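Winance Help Pages
Home > Groups and outings > Visits

Has anyone taken a group to the robot demonstration at Nevon in Bralon?

Asked by Rajeshwari Acharya
September 2026
3 replies, 373 views

I help run a retired people's science group. We have been offered places at the Nevon open day at their unit on the Radwan estate, Bralon. The invitation says there will be "a live demonstration of robotic bin picking, with time for questions" and not much else. I have emailed twice and had one reply, which repeated the invitation.

What I would like to know before I put names down:

1. How long does the demonstration last and is there anywhere to sit? Several of us can't stand for long. One member uses a wheelchair and two use sticks.

2. Is it loud? A few people wear hearing aids and find fans and compressors difficult.

3. Can you see anything? We went to a factory last year and spent most of it looking at the back of the person in front.

4. Does it suit people with no background in it? Some of the group were engineers and will be happy whatever happens. Others are coming for the outing and will want it explained in ordinary words.

5. Parking, toilets, tea.

I have seen the videos on their website but they are speeded up and have music on, so I can't tell what it would be like to stand there. Any experience of this one or something similar would help.

Added later: we would be up to 14 people including me. They say they can take that many if we split.

Reply from Analyn Saludo
Marked as helpful by the person who asked

I went to the one in May with my sister-in-law's evening class, so this is first hand, but they may have changed the layout. I will go through your list in order.

Length and seating. You are booked in for an hour. The first part is a talk in the front room, where there are proper chairs. Then you walk through to the workshop and stand behind a rope for the demonstration. There were a few stools along the wall and they were taken straight away. I asked for another and someone fetched one from an office, so it is worth asking in advance for as many as you need. The floor is level all the way from the entrance. The only awkward bit for a wheelchair would be the door between the two rooms, which is heavy and closes itself, so somebody needs to hold it.

Noise. Less than I expected. The arm itself makes a sort of whine when it moves and there is a click when the gripper closes. What was hard to hear was the woman giving the commentary. She was good but she had no microphone and kept turning round to look at the robot while she was talking. If you have people with hearing aids, get them to the left end of the rope, because that is where she stood.

Seeing. There was a screen on the wall showing the inside of the bin, and you will need it. From behind the rope you see the arm and the side of the bin and that's it. After the demonstration they stopped the machine, locked it off and let us come up a few at a time to look in, and for me that was the best part of the visit. If your group is split in two, everyone should get a turn. We were a bigger group and the people at the back were hurried.

Does it suit beginners. Yes, if they are patient. The work is very simple to describe. There is a bin with odd things in it, the arm reaches in, takes hold of one, lifts it out and puts it down somewhere else. Then it does it again. The things are everyday sorts of objects and they change them about. The difficulty, as it was explained to us, is that the machine has to work out for itself where to take hold, and a thing lying against the wall of the bin is much harder than the same thing lying in the middle. A shiny floor doesn't help it either, because of reflections.

It misses. I mention this because some of our class took it as the demonstration going wrong. It went for a cup three times before it lifted it. There are also long pauses when nothing seems to be happening and it is deciding. Tell your people beforehand that it is slow and they will enjoy it more. I think the videos give the wrong idea.

Questions afterwards were good. They answered everything, including what it cost (they wouldn't give a figure but said the arm was the cheaper part compared with the time spent on it) and whether it would put people out of work. That one got a longish answer about parcels and returns and not being able to find staff for night shifts. Not everyone was satisfied but it was a straight reply.

Parking is free, in front of the unit, and fills up. If it is full you can use the road round the back. Toilets are by the entrance and one is accessible. Tea and biscuits in the front room, 80p in a tin. Bring change.

I would do the talk first and not let anyone skip it. A couple of ours came late and had no idea what they were looking at.

You asked about splitting. Our guide said they prefer groups of eight or fewer at the bin itself, so two lots of seven sounds fine.

Reply from bralon_bus_user

Don't know about the robots but the 615 stops at the end of the estate and it is a five minute walk. Hourly. Last one back is before six so check that if your slot is in the afternoon. The shelter has no seat.

Comment from Rajeshwari Acharya
Thank you, that is useful, three of ours don't drive.

Comment from bralon_bus_user
Walk is flat but the pavement is only on one side.

Reply from tm_ovenden

Never been to Nevon but I do this sort of work elsewhere and have stood on the other side of the rope at plenty of open days, so a few things on question 4, since that's the one I can help with.

People who haven't seen one of these before tend to look at the big arm. Ask them to look at what is on the end of it and what is in the bin. On a KUKA like this one the cables and hose are strapped along the outside of the arm and loop round near the wrist, and they get in the way of your view of the gripper. Moving a step or two to one side usually helps, if there is space.

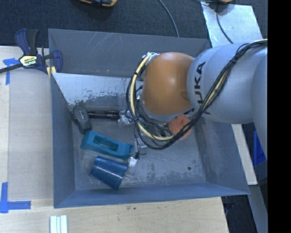 MORE FROM THIS REPLY: WHAT TO POINT OUT TO A GROUP

The mix of things in the bin matters. A computer mouse right up against the left wall is awkward, because there may be no room for a finger to go down between it and the side. A cup on its side is a different problem, with a wide end and a narrow end, and that blue one has a dotted texture and catches the light. The rough orange-red thing on the other side has no flat faces to speak of. Get your group to guess which one they would go for first if they were the robot and had only that gripper to do it with. It is a good way of getting the quiet ones talking, and the engineers will disagree with each other.

The bin is worth a look too. Sloping sides are kinder than straight ones, as a rule, but the corners are still trouble. Look at how scuffed the floor is. Bare worn metal gives patchy reflections and cameras don't like it much, which bears out what Analyn was told.

Then the clamp at the corner. If a bin shifts even slightly, every position the robot has worked out is wrong by that amount. You will see clamps and tape in nearly every workshop of this kind and visitors often ask if it is all a bit home-made. It is normal. Research set-ups get altered all the time and no one builds a steel frame for something they will be moving next month.

Questions that usually get a good answer from whoever is running it:

What can't it pick up?
What does it do when it drops something?
Who decided what goes in the bin today?
How does it know that it has got hold of something?

The one to avoid is "is it intelligent", unless you have a lot of time.

Safety, as you didn't mention it. They should tell you where to stand and what the stop button is for. Nobody should be reaching into the bin until the person in charge says it is locked off, and that includes retired engineers, who are the worst for it. Loose scarves and lanyards tucked in if you are going up close.

On hearing, you could ask for the commentary to be done before the arm runs and then again after, and have the running part with no talking. We started doing it like that and got fewer complaints.

Comment from Analyn Saludo
The stop button was explained at ours. It was on the wall near the rope and on a handheld thing the operator had.

Comment from Rajeshwari Acharya
Thank you both. I have asked for six extra stools and told them about the wheelchair, and had a proper answer this time. We have the 2 o'clock slot and the one after it. I will put the guessing idea to the group. Does anyone know if they allow photographs?

Comment from Analyn Saludo
They did in May, without flash, and they asked us not to photograph the whiteboard.

Comment from tm_ovenden
Same at ours. Flash can upset the cameras, so make sure phones are set to off before you go in.

Comment from hazel_w
We are thinking of going with a school group, would the hour be too long for ten year olds?

Comment from Analyn Saludo
The talk would be, I think. Ask if they do a shorter one.

Was this page useful? Yes / No
Related: Booking accessible transport for a group outing | Who needs insurance for a club trip? | Splitting a group between time slots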